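**Notas para la charla — sábado, sala 2**
Yolanda Bedoya
Título en el programa: «Ordenar por color antes de saber decir "rojo"»

(Esperar a que entren los rezagados. Dejar el mando en la mesa, que la otra vez me lo llevé en el bolsillo.)

**Arranque**

Buenos días, soy Yolanda y llevo 13 años trabajando con piezas sueltas. Bloques, tapas, botones grandes, piñas, lo que haya. Sigo disfrutando como el primer día cuando alguien vuelca una bolsa encima de una mesa y se hace ese silencio de medio segundo en el que todo el mundo está mirando qué hay.

Preguntar: ¿quién ha ordenado algo esta semana sin que nadie se lo pidiera? Los cubiertos, las pinzas de la ropa, las monedas. Dejar que levanten la mano. Siempre sale alguien con los calcetines, aprovecharlo.

Idea para dejar caer pronto: clasificar da gusto. Luego lo llamamos lógica-matemática y lo metemos en una programación, pero primero da gusto, y si perdemos eso de vista las propuestas salen tristes.

**De dónde viene esto**

El taller nació en Ospina, en un aula pequeña con muy poca luz y dos cajas de bloques desparejados. Faltaban piezas de todos los juegos, así que acabamos mezclándolos. ¡Y fue una suerte enorme! Con el juego completo los niños seguían el dibujo de la tapa. Con la mezcla se inventaban las familias ellos.

Contar lo de la niña que puso juntos «los que ruedan y los que quieren rodar». No explicarlo demasiado, se entiende solo. (Pausa.)

Después vino el cuaderno Merix, que es nuestro cuaderno de observación: 351 hojas, una por propuesta, con lo que se puso en la mesa y lo que pasó. Traigo uno para que circule. PEDIR QUE VUELVA.

**Forma o color**

Aquí ir despacio, es el centro de la charla.

Cuando ofrecemos piezas que cambian en las dos cosas a la vez, obligamos a elegir un criterio. ¿Qué manda, el color o la forma? En los grupos de Mirkport veíamos a niños empezar por color, toparse con dos piezas iguales de forma y distintas de color, y quedarse quietos con una en cada mano. Ese momento es oro. Yo ahí no hablo. Me cuesta muchísimo, porque soy de hablar, pero no hablo.

Cosas que suelo cuidar:

- Pocas piezas. Con ocho hay para un rato largo.
- Colores bien separados entre sí. El naranja y el amarillo dan discusiones preciosas, pero los dejo para otro día.
- Una base que delimite: una tabla, una bandeja, un mantel pequeño. Lo que está dentro está en juego.
- Nada de recipientes al principio. Si hay cuencos, meten; si hay superficie, colocan.

Lo de la base me lo preguntan siempre. Una tabla de madera clara funciona de maravilla: el color salta y además suena bien cuando apoyas la pieza. Con fondos estampados la vista se cansa.

**Parejas**

(Pasar a la diapositiva.)

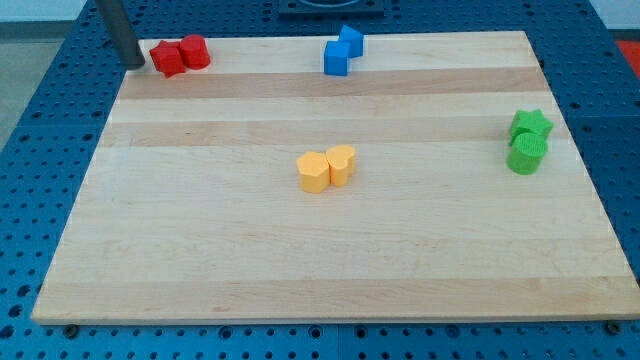

*Ocho bloques por parejas de color sobre la tabla.*

Dejarles mirar un momento antes de decir nada. Luego ir a las parejas:

Los azules son la pareja fácil, cubo con cubo. Coinciden en todo y nadie la discute. Pero los rojos — y aquí me emociono siempre — son una estrella y un cilindro. Van juntos por color y por nada más. Lo mismo con el hexágono y el corazón, los dos de ese amarillo anaranjado.

Preguntar a la sala: si os doy estas mismas piezas y os pido que las agrupéis sin usar el color, ¿por dónde empezáis? Suelen salir «las que tienen puntas», «las que ruedan», «las que se podrían apilar». Apuntar en la pizarra lo que digan, con sus palabras.

Señalar también cómo están puestas: los dos cubos se tocan, y la estrella y el cilindro también. Tocarse es una manera de decir «estos van juntos», y muchos niños la usan mucho antes de tener la frase.

**Práctica (si vamos bien de tiempo)**

Repartir una bolsa por mesa. Consigna única: haced parejas y que la mesa de al lado adivine el criterio. Las bolsas son las de Prondanent, las de cordón verde; la del cordón roto tiene un bloque de menos, dársela a la mesa más pequeña.

Recoger dos o tres criterios en voz alta. Si alguien dice «por simpatía», celebrarlo, porque es un criterio y se puede defender.

**Cierre**

Volver a las hojas del cuaderno. Leer la 40, la del niño que deshizo todas las parejas de su hermana y las rehízo por tamaño, muy serio.

Invitarles a probarlo el lunes con lo que tengan en el armario. De verdad que no hace falta comprar nada.

Preguntas. El material fotocopiable está en la mesa de la entrada. Devolver llave de la sala.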